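Home | Forums | Sim and Teleop | Beginners' Corner | Search | Log in

Teaching a simulated arm to open a cabinet – remote control or drag the joints?

dinsa_lane wrote:
Hello all! I've been recording demos in simulation for a few weeks (keyboard and a cheap 3D mouse) and I'm stuck on the bit where the gripper gets near a knob. Big movements are fine. Driving the base through the house is fine too, I quite enjoy it. But the last little stretch is awful. I creep up, I overshoot, I back off, and the policy learns all my dithering as if it were part of the job. My set is 300 demos and I reckon half of them have a wobble in them.
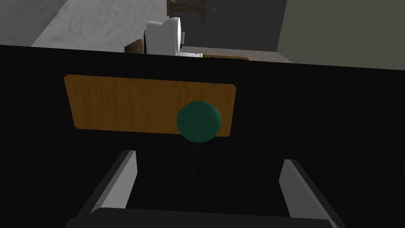 So what I want to know is whether I should throw out the wobbly ones, or keep them and hope the good ones win. I've read both. My supervisor, Adanech Mersha, is firmly in the keep camp, and I'd like to turn up to our next chat with an opinion of my own.

skaltow_sid wrote:
Throw them out. I kept everything for my first go and the arm did a lovely impression of me being nervous. Trimmed it down to 51 clean runs and it was better straight away. Are you on the wrist view only? I'd add a second view from further back, it's miserable judging depth from the wrist.

enar_kettle wrote:
Can't agree with Sid, sorry. The wobbles are where you recover from a mistake, and that's the stuff the robot needs when it drifts off your path. If every demo is perfect it has no idea what to do when it's a bit to the left of where you'd have been. I'd cut the long pauses and leave the corrections in.

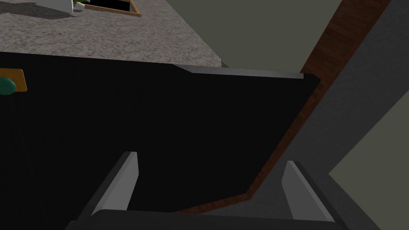
The other thing I'd look at is speed. I used to slow right down near the handle, and then most of my data was the arm barely moving. Try going at one steady pace all the way in, even if you miss. A miss and a second try is worth having. I know that sounds backwards.

skaltow_sid wrote:
A miss and a second try, yes, fine. Six misses and a sulk, no. There's a difference between recovering and flapping about.

dinsa_lane wrote:
Ha, I've got plenty of the second sort. OK, so what about where each demo starts? At the moment I begin every one from the same spot with the fingers already open, and I'm wondering if that's half my trouble.

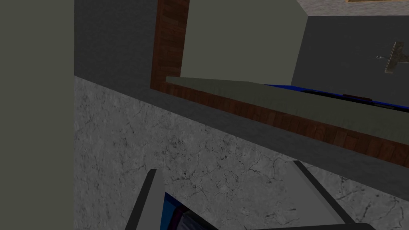
aseck_bee wrote:
Starting spots matter more than the mouse, I'd say. I shift mine a bit every time, turn the base, tip the wrist, so the first few seconds aren't always the same picture. Your view can end up mostly floor or wall and that's OK – with the wrist looking across a cracked, marbled surface at a ledge with a long blue thing on the far side, a person still knows which way to go, and you want the policy to cope with that sort of view too. Just don't start so far off that you spend ages driving before anything useful happens. I did 700 like that and regretted every evening of it.

enar_kettle wrote:
Seconding this. And write down which start you used! I didn't, and sorting them out afterwards was grim.

skaltow_sid wrote:
We agree on something then. I still say get a view from further back, even if it's only for you while you drive and you never train on it. I find it much easier to keep track of both arms that way – with the wrist view I forget the other one exists and clout the furniture with it.

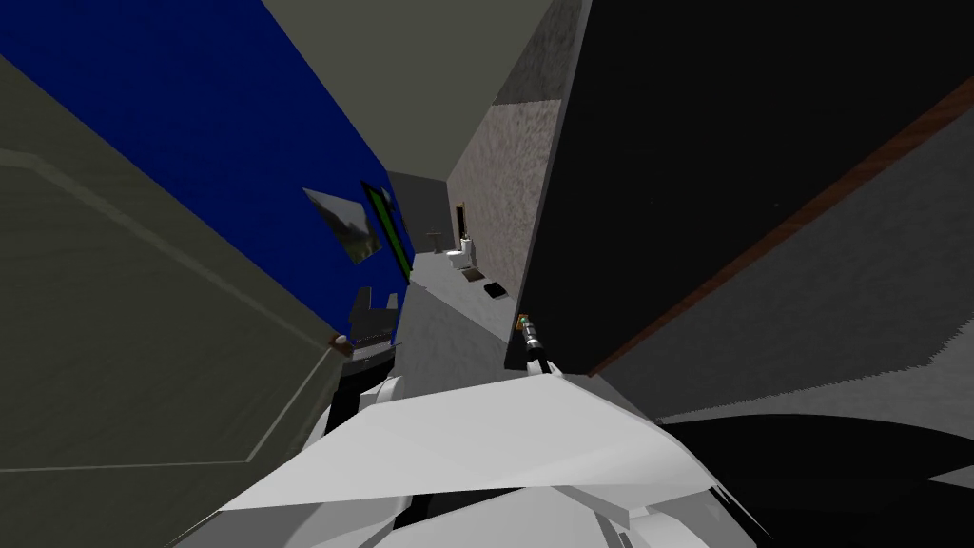 View from behind the robot's white body, both arms out in front, big black panel on the right.

dinsa_lane wrote:
Oh, I like the idea of having it up just for driving, I'd never have thought to keep it out of the training set. Right, plan for this week is to redo a small batch with mixed starts and a steady speed, then train once with the wobbles in and once without. I'll post both results even if they're embarrassing.

aseck_bee wrote:
Please do, and use the same number of demos in each or these two will be arguing about it until Christmas.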